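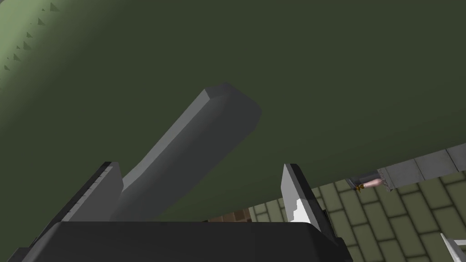

Jikavbridge Reading Room Opens Its Doors to Late Readers

JIKAVBRIDGE – The Reso Reading Room will stay open until 10 p.m. every Monday starting in March, and we couldn't be happier to share the news! The longer hours come after 800 residents filled out our winter survey, with 76 percent asking for a weeknight when they could browse after work.

"People kept telling us they got here just as we were locking up," said Liudmyla Vakulenko, who runs the reading room. "Now they can have dinner first, bring the kids or come alone, and stay a while."

Late Mondays will feature a story hour for families at 6, followed by a poetry table led by local writer Valentyna Prokopenko. She is starting with short poems about rivers and weather (no experience needed, and you don't have to read aloud). The poetry table seats up to 55, so please sign up at the front desk.
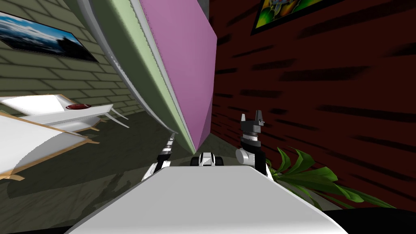

The new magazine shelves are going in too, with 70 titles on gardening, cooking, travel, science and plenty more. Teens on our advisory group picked many of them and were especially keen on the science and design titles. Back issues can be borrowed for two weeks.

Coffee and tea on opening night come from Draltetti, the bakery on Fu Street. Admission is free, and a library card is needed only for borrowing.

Contact: Reso Reading Room front desk, Fu Street, Jikavbridge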